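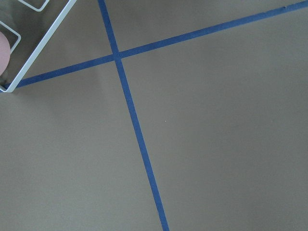
Manaia Lowther : Le ruban ne laisse pas de trace. Nous l'employons depuis décembre sur les plateaux du rez-de-chaussée et le service n'a reçu aucune réclamation. Je propose de clore.

Réponse du demandeur
Je m'oppose à la clôture. « Aucune réclamation », c'est vrai jusqu'à la mienne, et la mienne est ouverte depuis 17 jours. J'ai demandé deux choses simples : avec quoi on enlève les résidus de colle sur un plateau mat, et combien de temps un ruban de masquage bleu peut rester posé avant de devenir un problème. Je n'ai de réponse ni à l'une ni à l'autre.

Objet du ticket : repérage au ruban bleu, plan de travail gris taupe, salle de préparation
Statut : rouvert
Priorité : basse (je conteste aussi, mais passons)

Rappel du besoin
Deux bandes qui se croisent, pour que les bacs et les plateaux reviennent toujours au même endroit quand on prépare les lots Cesach. Le croisement sert de point de départ. Pas besoin d'un angle droit, on se repère à l'intersection et non à l'équerre. On m'a fait remarquer deux fois que c'était de travers. Je le sais. C'est posé à main levée et ça suffit pour l'usage.

Ce que je constate
Le long de la bande la plus oblique, côté droit, le bord est irrégulier, avec quelques petites entailles. Mauvaise déchirure ou mauvaise pression à la pose, je ne tranche pas. La fiche qu'on m'a transmise parle d'un bord « net et durable ». Durable, on verra. Net, il faudrait qu'on m'explique.
L'autre bande est plutôt droite. Le croisement est propre, rien à en dire.

Message du support, 9 h 40
Bonjour, merci pour ces précisions. Avez-vous bien nettoyé le plan avant la pose ? Nous recommandons le dégraissant Plalon, dilué.

Réponse du demandeur
Oui, avant la pose, au Plalon dilué, comme l'indique la consigne affichée au-dessus de l'évier. J'ai laissé sécher une heure. C'est écrit dans mon premier message, troisième ligne.

Message du support, 11 h 15
Dans ce cas le problème peut venir du rouleau. S'agit-il du rouleau Hetex fourni ou d'un rouleau acheté à part ?

Réponse du demandeur
Hetex, fourni, sorti du carton de l'armoire. Je veux bien que ce soit le rouleau, mais la semaine dernière c'était le nettoyage, et avant cela c'était la température de la pièce. À chaque message une nouvelle cause, et jamais un essai pour écarter la précédente. J'ai donc fait les essais moi-même, sur la chute de plateau rangée derrière la porte, même finition que le plan.

Essai 1. Ruban Hetex, surface nettoyée, retrait au bout de 4 jours. Retrait lent, à plat, ruban replié sur lui-même. Aucun résidu visible, rien de collant au doigt.

Essai 2. Même ruban, surface non nettoyée, même durée. Le bord se soulève tout seul par endroits. Pas de résidu. Le nettoyage joue donc sur la tenue. Je l'accorde au support.

Essai 3. Même ruban, surface nettoyée, laissé 17 jours. Retrait difficile, ruban qui se déchire en lanières, voile collant sur la moitié de la longueur. C'est exactement ce que je redoutais et ce qu'on m'a dit impossible.

Essai 4. Retrait du voile obtenu à l'essai 3. Eau tiède : rien. Plalon dilué : étale la colle. Plalon pur : enlève la colle et laisse une zone brillante sur le mat, bien visible en lumière rasante. Je déconseille. Un morceau de ruban frais appliqué puis arraché d'un coup sec, une dizaine de fois : enlève presque tout. Long, gratuit, et aucune trace brillante.

Message du support, 14 h 05
Merci pour ces essais. Une chute ne se comporte pas forcément comme un plan en service. Nous pouvons commander le ruban Vukadinović, donné par le fournisseur pour 3,000 passages de bac et un retrait sans résidu.

Réponse du demandeur
3,000 passages mesurés comment ? Avec des bacs vides, sur quelle surface, au bout de combien de temps ? Le précédent était annoncé pour 1,000 et personne ici n'a su me dire d'où sortait le chiffre. Un passage de bac ne m'intéresse pas beaucoup, c'est la durée de pose qui abîme. Je prends un rouleau à l'essai, un seul, et je refais l'essai 3 avec. Si le résultat est le même, inutile d'en commander un carton.
Quant à la chute, elle vient de la même découpe. Si quelqu'un a une meilleure surface de test à me proposer, qu'il me l'apporte.

Manaia Lowther : D'accord pour un rouleau. Je retire ma proposition de clôture. Par contre je ne vois pas pourquoi on ne graverait pas le repère une fois pour toutes.

Réponse du demandeur
Parce que l'implantation change à chaque nouveau format de bac — la dernière fois on a tout décalé d'une main vers la gauche. Un trait gravé au mauvais endroit, on le garde.

Consigne provisoire, en attendant le rouleau
Nettoyer au Plalon dilué, sécher, poser.
Appuyer sur les bords avec un chiffon sec, surtout aux extrémités.
Couper aux ciseaux, ne pas déchirer à la main.
Remplacer le ruban au bout de 4 jours, même s'il a l'air bon.
Pas de Plalon pur sur le mat — — je le répète pour l'équipe du soir.

Statut : en attente de matériel
Prochaine action : support, envoi d'un rouleau Vukadinović et de la fiche complète du fournisseur, conditions de mesure comprises.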